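Mornlow declares itself a city: a thread

1/
MORNLOW - The town of Mornlow voted last night to become a city. The population is 1,468. The provincial minimum is higher than that, but council felt the province was being negative.
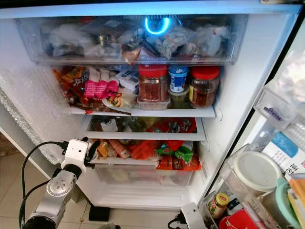 2/
Mayor Marjorie Entwistle said the change would take effect in June, once the letterhead arrives. "We've had two sets of traffic lights for years," she said. "At some point you have to be honest with yourself."

3/
Under the plan, the area behind the Grevby turnoff becomes the Financial District. It contains a bank machine. The bank machine charges a fee, which council described as a good sign.
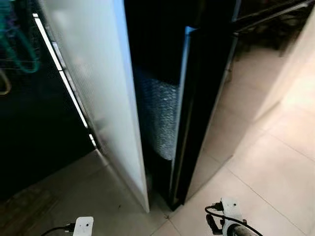
City status also means a downtown core, and council has hired the firm Sadano to find one. Its interim report recommends more frosted white panels, more beige floor tile and a thin line of light running beside something dark and glossy, much like the photo on this post. Sadano billed $1,000 for the adjectives.

4/
Rush hour will be introduced at 5 p.m. Residents who work from home are asked to drive to Clegg and back until it catches on. Carpooling is discouraged for the first 14 weeks.

5/
Reaction in Clegg has been muted. Clegg has more people, a hospital and a rink with a roof, and is still a town. "Good for them," said a man at the Clegg gas station, who then asked if this meant he'd have to pay for parking in Mornlow. 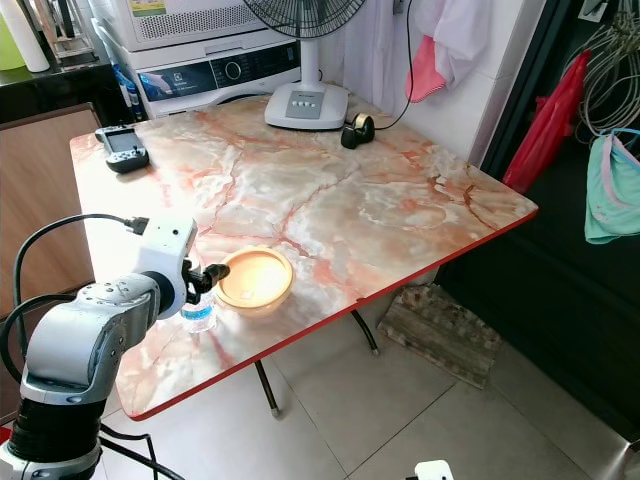 He will. There is now a parking meter outside the post office. It takes coins only and is out of order, but the fine for not using it came into force at midnight.

6/
Asked about housing, the mayor said rents would go up as soon as anyone could be found who was renting.

7/
Council's next meeting will consider a subway. Staff have advised starting with the stairs - the budget covers those as far as the first landing.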